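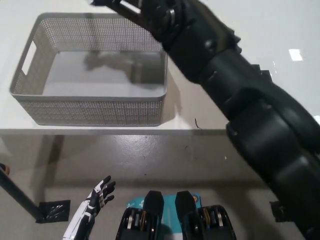
HOME AND STORAGE

The Case for the Plain Basket

Few household objects receive as little thought as the open plastic basket. It is bought in haste, filled by evening and seldom looked at again. Yet when the residents' association at Flirton surveyed its members on how they keep their homes in order, the basket was named more often than shelves, drawers or boxes with lids. The survey drew 2,279 replies.

Narendra Mittal, who led the study and has since written the association's guide to household storage, attributes the result to habit. "People put things away when it takes one movement," he says. "A lid makes it two, and by the end of a working day the second movement is not made."

The guide recommends a rectangular basket over a round one wherever it will stand on a shelf or against a wall. Perforated sides, such as those of the light grey basket shown, allow air to reach the contents and give some idea of what is inside. A solid floor keeps small items from dropping through. A handle cutout in the short side is of most use on a deep shelf, where the basket must be drawn out end first.

Members are advised to begin with an empty basket on a clear table and to decide on its purpose before anything goes in. The association's own trial, held in September at the Ledoston community rooms, followed 36 households through this exercise. Of these, 33 completed it. Those who gave each basket a single use, such as cleaning cloths or post awaiting a reply, reported less sorting afterwards than those who filled by size.

Colour was a matter of some disagreement. Several households preferred a different shade for each room, while the guide favours one pale colour throughout, so that baskets may be moved as needs change.

On cleaning, the advice is brief. Warm water, a little washing-up liquid and a soft brush will clear dust from the perforations. The basket should then be left upside down to drain.

Printed copies of the guide, limited to 200, may be collected from the Flirton office during opening hours.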